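Jesden Hand-Capture Kit: gripper, glove, cube and a great many cables

The Jesden kit records hand movement at a table so that an arm can be taught from it later. It ships in one case. It has never gone back into one case.

Setup starts with the cloth, then the marker cube, then the cables, which have their own plans. 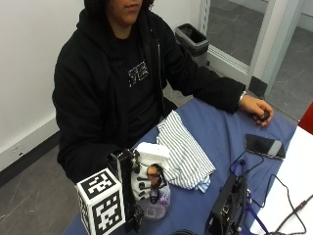

Zinhle Mokoena writes that her Judum cell lost tracking every afternoon until she turned the cube away from the window, and she would like this printed in larger type. We only have the one size.

Cleaning

Wipe down the gripper shell and the table between users. Use wipes on hard parts only and keep them off lenses, connectors and the glove.
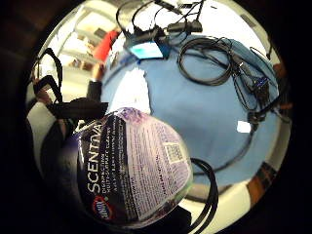

Checking the cube

Hold it in the gloved hand at chest height, one marker facing the fixed camera, for 60 seconds. If the pose jumps, clean the printed faces with a dry cloth and try again.

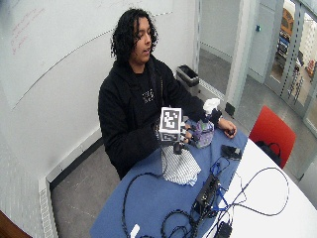
A worn glove drifts first at the thumb. Replacement gloves are $39, rated for about 2000 grips, and fit either of the two bad sizes we offer.

Before you store the gripper, let the fan stop and coil the leads wide.

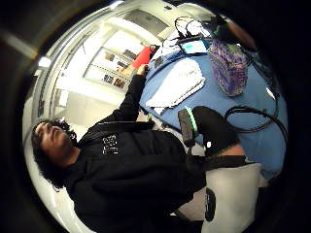 Tight coils break the lead at the plug, and the plug is the part we are always out of. Orders go through Van der Merwe in Gretton.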